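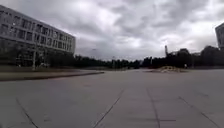
Signal retiming on the Dratow corridor: status and schedule

The second phase of signal retiming on Dratow Avenue starts in June. It covers 14 intersections between Grarnum Street and the Vorkesari rail crossing. Phase one, which replaced the detection equipment at the same locations, closed out in the spring with two items still open. Both are listed at the end of this update.

The current timing plans were written for traffic patterns that no longer apply. Left-turn volumes onto Grarnum Street have grown since the freight terminal moved its truck gate, and the morning peak now starts earlier than the plans assume. The result is a queue in the northbound left-turn lane that regularly extends past the end of the turn bay and blocks the through lane next to it.

The new plans use a common cycle length of 102 seconds in the morning and evening peaks. Midday and overnight, the cycle drops to 82 seconds. Shorter cycles reduce the wait for people on foot and for side-street drivers, but each change of phase uses up yellow and all-red time, so the short cycle cannot carry the peak load at the larger intersections. The plan switches at 6:15 a.m., 9:30 a.m., 3:00 p.m. and 7:00 p.m.

Walk intervals have been recalculated at every crossing using a slower walking speed than before. At the two widest crossings this sets the minimum green for the side street, and drivers on the avenue will see a longer red there than they are used to. A leading walk interval of five seconds will be added where right-turn conflicts were recorded in the field study.

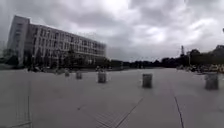 Paved plaza with multi-story building, overcast conditions.

Bus priority

Route 9 buses will be able to request a green extension of up to eight seconds. The request is granted only if the bus is behind schedule, and only once every third cycle at a given signal. Idris Morris of the signals group tested the logic in simulation against one week of bus location data. Delay to cross traffic stayed within the limit set for the project, except at Dinsa Road in the evening peak. Priority will be switched off at Dinsa Road between 3:00 p.m. and 7:00 p.m. until the turn bay there is lengthened.

Emergency vehicle preemption is unchanged. After a preemption call, signals may take up to three cycles to return to coordination — this is normal and does not need to be reported as a fault.

Comments received

The comment period on the draft plans drew 499 responses. The most frequent subject was the left turn at Grarnum Street, followed by crossing times near the library. Doina Nikolaidis has grouped the responses by intersection, and the summary table is attached to the project page. Requests for new signals or speed limit changes are outside the scope of this work and have been passed to the traffic safety office.

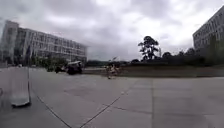

Plaza surface, concrete slabs with joint lines.

Open items from phase one

1. Detector at Vorkesari crossing, southbound approach: false calls at night. Replacement unit on order. The approach runs on fixed time until it is installed.
2. Controller clock drift at Dinsa Road. Firmware update applied; Efren Talavera is checking the log weekly.

Fault reports should give the intersection, the direction of travel and the time of day.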